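TEX 210 Garment Care and Textile Testing
Handout 4: Dimensional Change and Skew in Knitted Cotton
Revised July 25, 2020

4.1 Scope

This handout covers shrinkage and skew in single jersey, the fabric used for most T-shirts. Woven fabrics are treated in Handout 3. Read section 4.2 before the lab. The formulas in 4.4 will be needed for the written report.

4.2 Why jersey shrinks

A knitted fabric is a set of connected loops. During knitting, dyeing and finishing the loops are pulled lengthwise, and the fabric leaves the mill longer and narrower than its relaxed state. Water and tumbling let the loops move back toward a rounder shape. The length goes down and the width may go down, stay the same, or grow slightly. This is relaxation shrinkage, and most of it occurs in the first few wash cycles.

Cotton fibers also swell when wet. Swelling makes the yarn thicker, and a thicker yarn needs a shorter loop spacing to follow the same path. The two effects are hard to separate in a finished garment, and in this course they are reported as one figure.
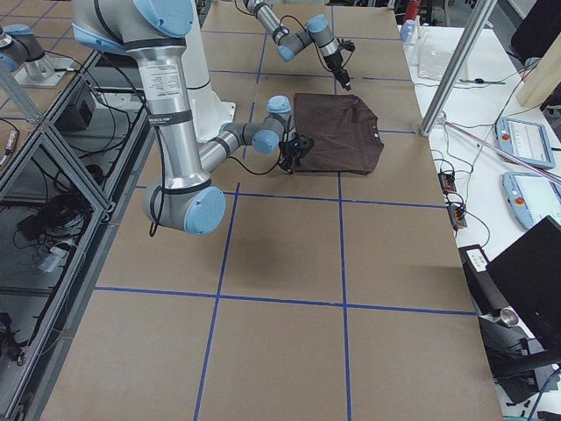 Compacting at the mill reduces the shrinkage left in the fabric. The cloth is fed into the machine faster than it is taken out, which pushes the loops together before sale. A compacted fabric that is stretched again on the cutting table loses part of the benefit.

4.3 Skew

Skew (also called spirality) is the turning of the wales away from a line at right angles to the courses. In a T-shirt it shows as a side seam that moves toward the front at the hem. The main cause is twist in the yarn. A single yarn with high twist tries to untwist when wet, and each loop tilts a little in the same direction. Plied yarns with balanced twist show much less of it.

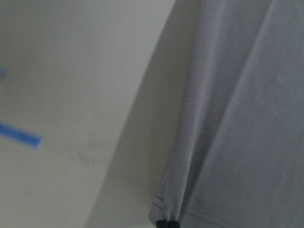

The number of feeders on a circular machine adds a second, smaller source. More feeders give a steeper course angle. The two sources can add or cancel, depending on twist direction and machine rotation.

4.4 Measurement and calculation

Condition the specimen for 24 hours. Lay it on a flat surface without tension and smooth out wrinkles by hand - do not pull the hem. Mark three pairs of points in each direction and average the readings.

Dimensional change (%) = 100 x (B - A) / A
A = distance before washing
B = distance after washing and drying

A negative result is shrinkage. Keep the sign in the report.

Skew (%) = 100 x D / W
D = sideways movement of the side seam at the hem
W = width of the garment at the hem

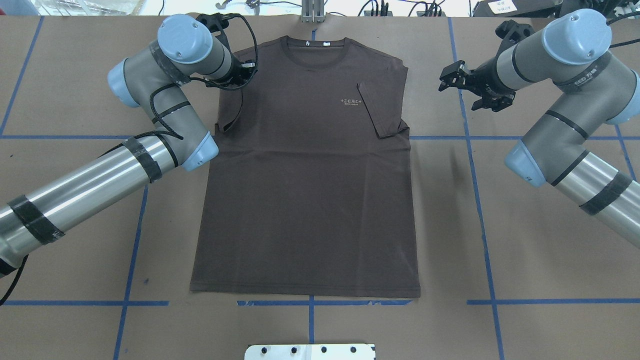 Dark brown crew-neck T-shirt, face up, one sleeve folded in over the chest.

Sleeves must be opened out before any chest width is read.

4.5 Reading for November

Berchtold lab manual, chapter 10, on drying methods. Line drying and tumble drying give different results on the same fabric, so the method has to be stated next to every figure.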